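Inicio | Productos | Percepción | Control | Descargas | Contacto

Meletti Percepción 10: estimación de bordes y holguras con cámara de muñeca

16 de enero de 2024 — Liesl Rainer

Meletti Percepción es el módulo de Woltum para localizar cantos y huecos estrechos a corta distancia. Recibe el flujo de la cámara de muñeca a 30 Hz y entrega al planificador la posición de cada borde con su covarianza. Los fotogramas con desenfoque de movimiento no se descartan: se ponderan según la nitidez local del gradiente.

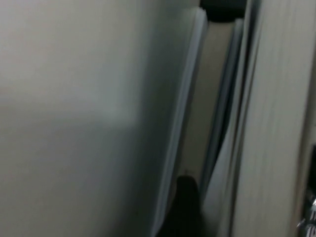
El filtro mantiene una ventana de 21 fotogramas y fusiona cada medida con la cinemática directa del brazo. Si la covarianza supera el umbral configurado, el controlador reduce la velocidad de aproximación — nunca la fuerza de contacto, que se ajusta aparte.

Interfaz: C++ y Python. Calibración mano-ojo incluida. El conjunto de regresión consta de 1148 secuencias y lo mantiene Mahlet Demissie. La compatibilidad con el planificador Drirkirura está prevista para agosto.

Referencia de pedido: Meletti P-10, licencia por célula.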